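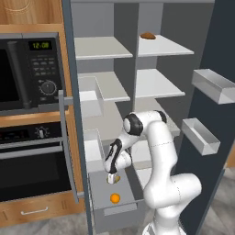 Henville party page suspended again, and the branch wants to write a letter

Board: Local and State Politics
Thread started by: plainfold

plainfold wrote:
So the Henville branch account got locked yesterday, second time since April. The notice they shared says "repeated violations of the platform manipulation policy" and gives no post, no link, no date. The branch put out a statement within two hours calling it an attack on free speech ahead of the council vote. I've read the statement three times and it never once says what they think they were flagged for. Does anyone have screenshots from before it went down?

gravelroad_pat wrote:
I followed that page for years. It was mostly pancake breakfasts and pictures of potholes. Hard for me to believe they did anything worth a ban, but I also don't trust a statement that comes out that fast. Somebody had it written already.

tern_441 wrote:
They bought followers. The page sat at the same number all winter and then gained 4,000 in one weekend. In Henville! There aren't that many people here who can name the mayor. Look at who was replying to them, too, it was all accounts with no picture saying "great leadership sir."

plainfold wrote:
tern_441, do you have the 4,000 from somewhere or is that from memory? I'm not saying you're wrong. I'd like to see it before I repeat it.

tern_441 wrote:
Memory, plus a friend in a group chat who noticed it too. No screenshot. I know how that sounds.

mudlark wrote:
It sounds like how every one of these threads goes. "A friend in a group chat." Anybody can buy followers for anybody else's page, by the way. If I wanted Henville locked before a vote I'd spend the money on their account and then report it myself.

gravelroad_pat wrote:
Sure, but now we've got a secret enemy with a credit card and no evidence for that either.

lowercase_dan wrote:
Can we talk about Kastwood? Their page shared the same graphic about the water rates, word for word, and it's still up. Either the graphic was the problem and Kastwood should be locked too, or the graphic had nothing to do with it. The branch statement hints that it was the graphic. I don't buy it.

plainfold wrote:
That's a fair point and I hadn't thought of it. Kastwood's was up this morning at 9, I checked.

hexnut wrote:
Everyone's assuming the rules get applied the same way to two pages. I moderated a hobby page that got locked over a bread recipe. Twelve days, form letter, restored, no explanation. You are all hunting for logic in a system that runs on reports and keywords.

mudlark wrote:
Twelve days would put them past the vote, which is pretty convenient for the other side.

hexnut wrote:
Or it's just twelve days.

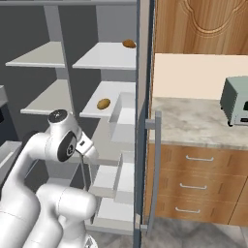 Page 2 of replies

lowercase_dan wrote:
Update for anyone still reading. The branch says the letter is going out tonight and they've posted a draft on their own site. It has 20 signatures. I counted how many of those are from people who hold a position in the branch and got 17. So that's 3 ordinary residents, if the names are real. "The community demands" is doing a lot of work there.

tern_441 wrote:
Lol. And it asks for an apology before it asks for the reason. If my account was locked and I'd done nothing, I'd ask what I did. First sentence.

gravelroad_pat wrote:
I don't read that much into it. These people write letters like it's 1974. My dad was in the branch and every letter started with being offended.

vishwakarma_fan wrote:
User name aside, I'm from here. The Vishwakarma hall people had their event page locked the same week and they have no politics at all. They got it back after an appeal. Has the branch filed an appeal? The draft talks about "all available channels," but I can't find where it says they pressed the button.

plainfold wrote:
I asked them exactly that by email. The answer was "we are pursuing this vigorously." So I'm going to assume no until somebody shows me a case number.

mudlark wrote:
Or they filed and don't feel they owe it to a stranger on a message board.

plainfold wrote:
They owe it to the people they're asking to sign the letter. I was one of the people asked.

mudlark wrote:
OK, that's different. You should have led with that.

hexnut wrote:
Did you sign?

plainfold wrote:
No. I'd sign one that said "tell us which post." I think any page should get told which post, including ones I can't stand.

lowercase_dan wrote:
Same here. I'd even sign it for the Skuditz crowd, and I blocked them.

tern_441 wrote:
Still say they bought the followers.

gravelroad_pat wrote:
Find the screenshot, then.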